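Dorkix Track: Frequently Asked Questions

What does Dorkix Track do?
It takes recordings made with hand-held grippers and turns them into gripper trajectories you can train a policy on. Each recording goes in as video plus a sensor log. What comes out is a pose for each gripper at every time step, the finger opening, and a quality flag.

Do I need a robot to use it?
No. You need one only when you run the trained policy. Processing and review work on a normal workstation.

Which arms can I export to?
Any arm with a URDF file. The Grestier planner checks every trajectory against the joint limits and marks the parts the arm can't reach.

How long does processing take?
A batch of 200 episodes takes 60 minutes on our test machine. Most of that is pose solving. Export is quick.

Why was my episode rejected?
Look at the reason code in the report. The common ones are:
TIME_GAP: video and sensor log drifted apart. Run the sync step again.
POSE_LOST: a marker cube was out of view too long.
JUMP: the solver flipped a marker face. Try the strict solver.
REACH: the target arm can't follow the path.

How long can a marker be hidden?
Up to 4 frames are filled in by default. You can raise the limit in the settings file, but the filled poses get worse quickly, and fast hand motion makes it worse still.

Can I record two-handed tasks?
Yes. Give each gripper its own marker IDs before the first session. If both use the same set, the solver will swap left and right partway through, and the episode can't be repaired afterward.

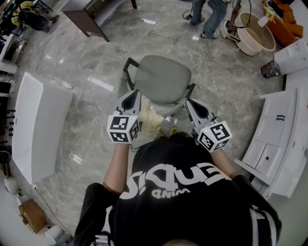

Soft items need one more setting. Turn on "soft contact" in the task file so that a slow change in finger opening is kept as a grasp and not smoothed away. The default filter was tuned on hard parts at our Pimentel site, and it removed nearly all of the slow closes when we first tried cloth.

Does the floor or lighting matter?
Sometimes. Shiny surfaces can reflect a marker, and the solver may pick up the reflection. Set a minimum height in the workspace box to drop those detections.

Can I still open files from the old Flenik format?
Yes, with the converter in the tools folder. Files made before build 374 have no finger calibration, so run that step by hand first.

Where do I report a bug?
Use the tracker and attach the report file. Please leave the video out unless we ask for it.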